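Feb 21, 2020

Adhesive creep, Koltament two-part, batch 1349. Continuing from the November set.

Six lap joints bonded and clamped overnight, bond area held to the usual overlap. Cure at 60 C in the small oven, then a slow cool with the door shut. Joints 1 to 4 were abraded and solvent wiped. Joints 5 and 6 were wiped only.
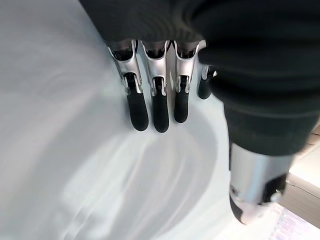 Load is a dead weight on the lever arm, 46 N at the joint. Dial gauge read at start, one hour, and end of day. Joint 2 moved more than its neighbors in the first hour and then flattened out. Suspect the shim slipped under the grip, so that reading is marked and left out of the average. Joint 5 let go at 634 minutes. Failure was at the metal face, with all the adhesive left on the other half.
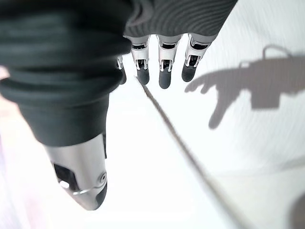

Squeeze-out needs a better rule before the next set. The Tanlow sheet says to trim after gel, but trimming by hand leaves a ragged fillet and the fillet carries load. Want a line as thin and even as the bright silver ring around the metal thumb tip, with no bead standing proud on either side. Try tape masks on both edges, pulled before gel.

Zula primer has arrived, not opened. Jaramillo still owes us the thicker shims.

Next: repeat 5 and 6 with primer, same cure. Check the lever pivot for play first.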